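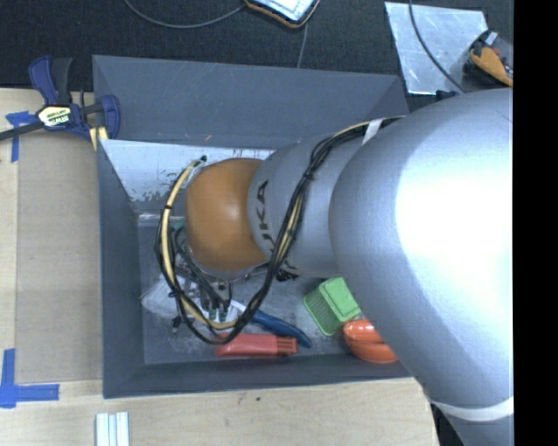

A grey bin on one of our pale wooden tables.

About Skestura

Welcome, and thank you for stopping by! We're a small packing and sorting house, started by Ye-ji Yeo in two rented rooms with 66 bins and a kettle, and we've been looking after other people's bits and pieces ever since. These days we have 935 bins on the shelves (grey, mostly, and open at the top so that you can see what you've got) and six long tables to work at. Our customers, Illine and Cemier among them, send us their mixed boxes, and we send them back in good order. Do come and say hello.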